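### 4.2 What stays on the table

The usual claim in studies of household storage is that an item left out is an item waiting to be put away. We doubt it. Of the 1324 objects logged in the Grustow homes, 514 lay on a table at the first visit, and many had no cupboard or drawer to go back to. The table was where they lived. The Achari scheme, which sorts things by the room they "belong" to, has little to say about a funnel kept in a drinking glass, and we found its category of "misplaced item" close to useless.

Bottles are a harder case. They are tall, they get moved to make space, and the scheme counts each move as tidying. Figure 7 shows one table from the set. A white bottle and a clear plastic one take up a fair share of the top in two of the views, and the glass mug with the blue funnel is seen in the other two, with an Alpen bar lying near it.
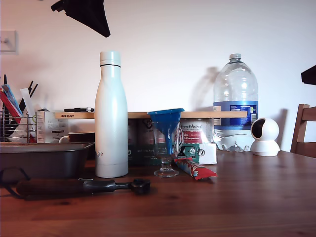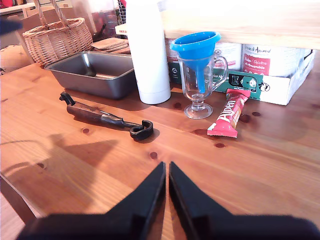
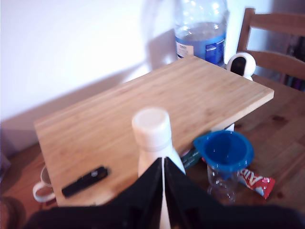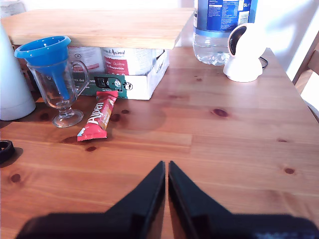

**Figure 7.** One household table, four views, not in order of time.

Trolloden objected, on reading a draft, that a table is simply the cheapest shelf in the house, and that "people would clear it tomorrow if you gave them 30 centimetres of wall". Perhaps so. The Henard survey did offer extra shelving, though, and its report does not say whether the tables were any clearer by October. Until somebody checks, we treat the claim as a guess and leave it out of the model in Section 5.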